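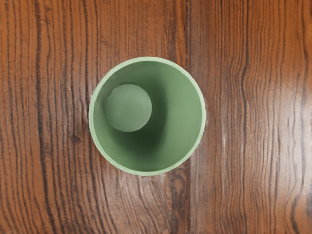 Green cup on wooden tabletop, from above (render).

July, 7:40 am, wash bay then bench 2

Mango rot trial, second lot. Fruit is from the Ogola block, picked yesterday and held overnight in the cool room. Thérèse Thibodeau wants anthracnose and stem-end rot scored separately this time. Last round we lumped them together and couldn't say which one the hot water was helping.

Lot number is 2321. Two treatments: the usual warm dip, and the same dip followed by Atau coating at label strength. Control gets a tap water rinse only. 30 fruit per treatment, trays marked with grease pencil on the short side. The stickers from last time came off in the humidity and we lost a tray over it.

Spore suspension made up from the Mulia isolate. First count came out too thick, diluted and counted again. Used 1000 ml in the end and poured the rest into the bleach bucket. Akash Sandhu did the wounding, one prick per fruit on the shoulder, blush side up. He thinks the needle guard is set deeper than before. Measured it after he'd finished and it had slipped a little. Same guard for every tray, so comparisons inside this lot are fine, but don't line these lesions up against the earlier lot.

Dip tank kept drifting low when the crates went in. Let it recover between crates, which put the controls well ahead of the others getting into the ripening room. Start times are written on each tray card. Score by hours from the card and ignore the clock on the door.

11:15 – fans on low, door sealed. Humidity reads high, probably the wet floor. Will look again after lunch.

Oment called about the cartons. They can send the vented type but not the liners. Told them to go ahead.

To do:
Reset needle guard and mark the position with paint
Ask Thérèse if she wants firmness on the control fruit as well
More PDA plates, down to the last sleeve
Akash to re-isolate from the first lesions that show

2:30 pm – humidity back to normal. Nothing to score yet.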